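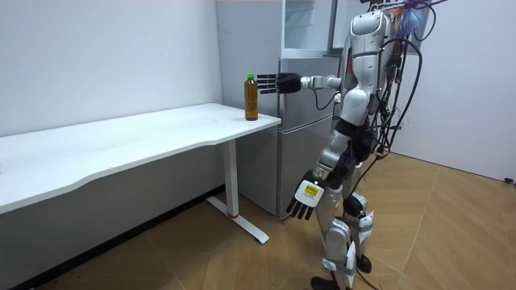

Snežana Yordanov asked whether the hand could be bought first and the legs left for next year's budget, and for the Daltix humanoid the answer is no. It is sold as one complete unit. If all you need is an arm at a bench, look at our fixed-base range before you fill in the form on this page.

Daltix two-armed humanoid, supplied by Wilholm

Available to hire or buy
Two arms, two legs
Multi-fingered hand on each arm
Commissioning on site by our own staff
Next delivery slots: August

What to budget for

The purchase price is given by written quote and depends on the support plan. Hire starts at 299 a day, before VAT, with a minimum of 4 days. Delivery is charged at 300 each way within our normal area. A site visit is 424, and we take that off the invoice if you go ahead.

Buyers usually allow for the robot and forget the rest. Put a line in your budget for spare fingers, staff training and the time of whoever will look after the machine. Someone has to be free to stand with it while it works, and in the first weeks that is most of a job.

Planning the room

A level, hard floor is best. Wood block, vinyl and sealed concrete are all fine — deep carpet is not. Move loose rugs and trailing leads out of the walking area. Ordinary desks and tables can stay, but tell us the height of the tops you want it to reach over, and whether they are fixed or adjustable.

Send a simple floor plan with doors, sockets and large furniture marked. A pencil sketch will do. If the robot has to go through a doorway to reach the room, give us the clear width with the door open.

Choosing the first task

Pick one object and one surface. Reaching for a drinks bottle on a clear desk makes a sensible start. Thin, floppy or very small things should come later. Please list the objects you have in mind on the order form, with weights where you know them.

Support

The basic plan covers telephone help and software updates. The full plan adds repair visits and a loan unit if yours has to go back to the workshop. Plans run for a year and can be changed at renewal.

For quotes and hire dates, contact Ostap Palamarchuk. Questions on floor plans and site visits go to Maja Kozłowski — please put the site postcode in the subject line.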